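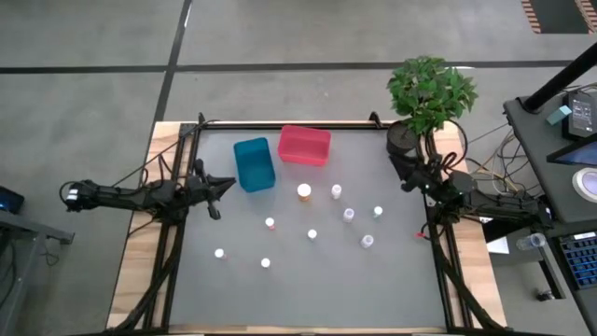
According to one long-standing season-ticket holder at Plillport, the side did not start defending corners properly until it stopped trying to mark everybody. The club's coaching staff put it in drier terms, but their records point the same way.

Until March, Plillport defended corners man for man, with two players on the posts and one on the edge of the area. The weakness was at the near post. Opponents ran a blocker across the first marker, the flick came on, and the second ball fell inside the six-yard box with the defenders facing their own goal.

## The change

The present arrangement is mostly zonal. Five players hold a line across the six-yard box, set a yard closer to the near post than is usual. Three others block runs from the penalty spot. The last two outfield players stay out, one for the short corner and one for the clearance. The posts are left open.

The goalkeeper's starting position has moved as well. He now stands in the middle of the goal, a stride off his line, with his body open to the field. For inswinging corners the line drops half a yard.

Training time is modest: 45 minutes a week, split between the line and the blockers, with the full unit brought together only at the end.

## Lullska away

The match at Lullska, watched by 3686, was the first serious test. Lullska crowded the goalkeeper and aimed everything at the near post. Plillport won the first contact on all but two of the deliveries and went home with a goalless draw.

Krajčí found a better answer a fortnight later. They played short, drew the nearest blocker out and crossed from a deeper angle once the line had begun to step up. The goal came from the far side, where the last man in the line had lost sight of his runner.

Prenilau, the next visitors, take most of their corners short.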